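Sorting Small Balls into a Shallow Tray: Instructions for Activity Rooms
Plultgate Learning Center, Table Activities Series
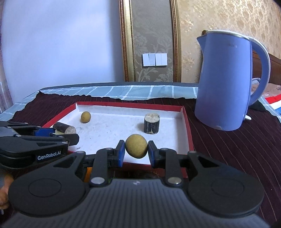
A small mustard-yellow ball and a shallow tray with a white interior and a red rim.

Purpose
Sorting by color is a quiet table activity suitable for one or two participants. It is also the standard method for checking a set before it is returned to the Losska cabinet. A complete set contains 27 balls.

Before you begin
Clear a section of table at least 70 centimeters wide. Place the tray flat, with a long side toward the participant. A box lid may be used in its place if the sides are low enough to reach over. Keep the storage bag within reach.

Procedure
1. Empty the bag into the tray slowly. Balls that fall to the floor must be picked up before sorting starts.
2. Select one color and move all balls of that color to the left end of the tray.
3. Lift each ball by its sides and set it down before letting go. Dropped balls tend to roll into groups already sorted.
4. Continue with the next color. Mustard yellow and orange are to be kept as separate groups.
5. Set aside any ball that is cracked or badly out of round. Slight irregularities in shape are acceptable.
6. Compare the groups with the list inside the cabinet door and record any shortage on Form 104.

Storage
Wipe the tray with a damp cloth and let it dry before stacking. Return the balls to the bag and close it fully.

Requests for replacement balls should be addressed to Edeltraud Stüber, Materials Office, Room 2.

Last revised: Monday, October 22, 2018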